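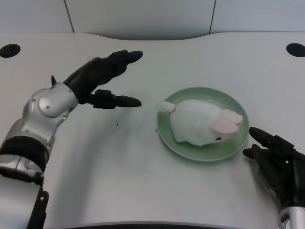 # Cómo refrescar un peluche blanco sin meterlo en la lavadora

En casa los peluches blancos duran limpios lo que dura una merienda, así que con los años he acabado cogiéndole cariño a este pequeño ritual (¡y mi hija Tainá más todavía!). Sirve para conejitos y demás bichos de pelo corto y suave.

**Necesitas:**

- 500 ml de agua tibia
- 2 cucharaditas de jabón neutro
- un paño blanco y un cepillo de bebé
- un plato con un poco de borde

Despeja la mesa y pon el muñeco tumbado en el plato, que así lo vas girando sin tocarlo apenas y no andas persiguiendo gotas por todas partes.
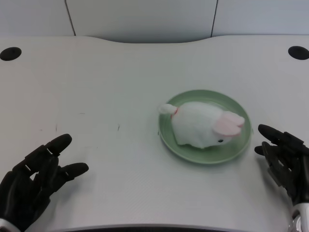
Antes de mojar nada, repasa las costuras con calma, sobre todo las de la cola y las orejas. Si hay hilos de color, prueba primero con el paño húmedo en una puntita, no vaya a desteñir.

Bate el jabón en el agua, coge solo la espuma y pásala en círculos, sin empapar el relleno. Los ojitos, con el paño bien escurrido.

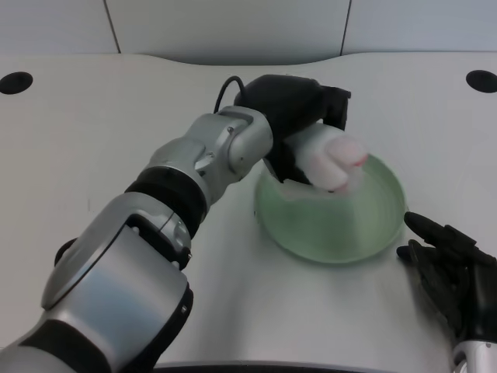
Después retira el jabón con agua limpia y seca a toquecitos, con paciencia. Déjalo a la sombra casi 20 horas, dale la vuelta de vez en cuando y, ya seco, cepíllalo a favor del pelo.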